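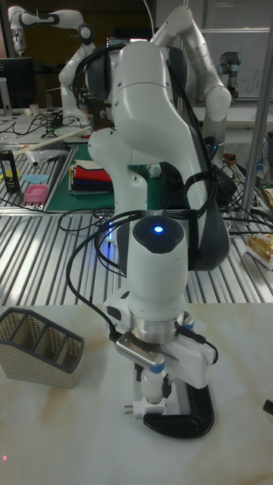 How should chargers and plugs be stored on a shared desk? Each one gets its own slot in a divided organizer, with the prongs all facing the same way and any cable kept in a separate slot.

The rule comes from the supplies lead at Solheim, a design office with 30 desks in one open room. The lead wrote the desk standard in March and has revised it twice.

"A plug is small and it has hard metal ends," the lead said. "Put it in a drawer with pens and it migrates to the back. Then someone orders another one."

An inventory before the standard listed 1,373 small items across the office. Of those, 47 were plugs that matched no device in use. They were tested, labeled and moved to a storage cabinet.

The office compared two organizers, the Lument tray and the Esix basket. The tray has fixed dividers. The basket has dividers that lift out, and the lead chose it for that reason.

"Fixed slots are set for pens. A plug with a thick body takes up twice the width," the lead said. "We pull one divider and leave the rest."

On woven surfaces, the lead is less positive. "Prongs catch in an open weave. Lower the plug in - don't drop it."

Asked where the organizer should stand, the lead gave a short answer: left side of the desk, open top up, clear of the work area. Left-handed staff may reverse it.

The next revision will cover adapters.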